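Laptop returns: changes from September

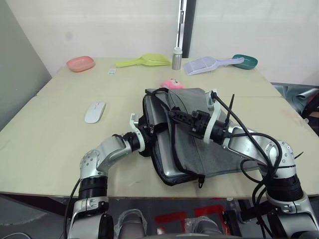
Grey fabric laptop sleeve on a beige tabletop.

The Warnville office will replace 179 staff laptops between September and the end of the year. Devices must be handed in at the Holub building before 15:00 on the day given in your booking email. Return the charger and the sleeve with the laptop. Stickers should be removed beforehand.

Files saved only to the local drive will not be copied across. Move them to the Doveo share first; transfers over 12 GB should be left to run overnight. Disk encryption keys are held centrally and need not be supplied.

Queries to Sunee Rungrueang, extension 3000.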